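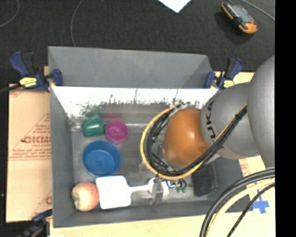

Photo: Mirjam Prins, Galindo project

Galindo project: gripper comparison, bin picking of household items
Progress report to the Umstead fund, second reporting period
Prepared by Efthymia Rallis
30/04/2025

Status

Work package 2 is on schedule. The KUKA arm is in use for all bench runs and the test bin is now clamped at the corners of its rear edge and at the front left. In the first period the bin moved when a finger touched the wall, and runs affected by this were discarded. None have been discarded for that reason since the clamps went on.

Object set

The current set mixes shapes that favour different grasps: cups, a bowl, an apple and a flat utensil with a long narrow handle. Cups are presented both upright and on their side. Colours were chosen to separate easily from the grey bin floor. The white utensil is the exception and was kept in as a harder case for the camera.

Results to date

We have logged 201 grasp attempts across 3 gripper configurations. Each layout is repeated 10 times before the objects are moved. The parallel fingers supplied by Brirkach gave the most consistent results on the bowl rim and the upright cup. The utensil handle remains the weakest item for every configuration. It lies close to the floor of the bin, and the controller stops the descent early to protect the fingertips. Lowering the stop height by 2 mm recovered roughly half of the missed handle grasps, with no contact faults recorded.

The apple was dropped more often by the hard fingertips than by the padded ones. Padded tips will be the default from here on.

Camera

The glossy inner rear surface of the bin produces glare and coloured reflections of nearby objects. The segmentation software has on several occasions reported a reflection as a second object. A matte liner has been ordered. Until it is fitted, detections on the rear wall are masked out, at the cost of losing objects that lean against it.

Cabling

Cables are routed outside the arm and looped around the end joint. The loop limits wrist rotation in one direction, and the planner has been restricted to match. A shorter harness is being quoted by Motus.

Budget

Spending is within the approved amount. The liner and harness will be charged to consumables. No change to the total is requested.

Next period

Repeat the handle runs with the lower stop height and padded tips. Fit the liner and remove the mask. Begin the controller comparison once the harness is in place. The full data set and final report remain due in September.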